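Looking after the two-arm table at Furkholm: your questions answered
Last updated August 29, 2023

How should the cloth be fixed?
Spread it over the table, smooth out the worst of the folds and clip it down with the black binder clips. A few creases are fine, so please don't fetch the iron! What we do mind is a cloth that slides when a gripper brushes it, because then every position in the Drollari program is out.
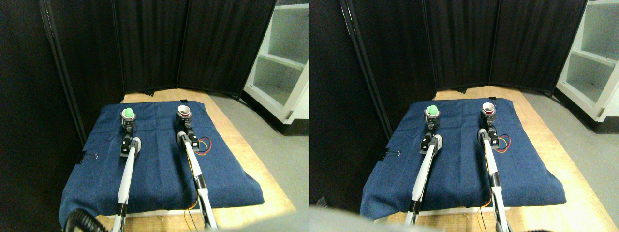

Both grippers holding something, with the blue cloth clipped at its left edge.

Do I need to check the wires every time?
Yes please, and it only takes a moment. Move each arm slowly through its full reach and watch that nothing pulls tight or gets pinched at a joint – the thin ones are the first to suffer.

Which cups can I use?
Paper ones are perfectly good, and kind to the finger pads if something goes wrong. 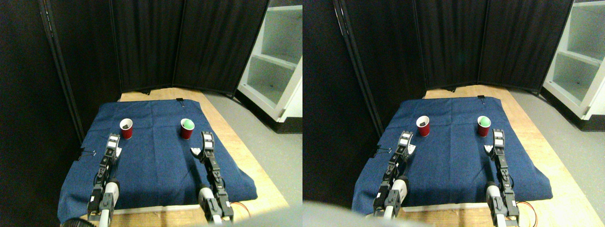

Do swap them once the rims go soft, though, as a squashed rim makes for a very untidy grip.

When are the joint screws tightened?
Every 7 days, or after 3000 moves if that comes sooner. We began this in January, and the Grevum workshop does the same with theirs.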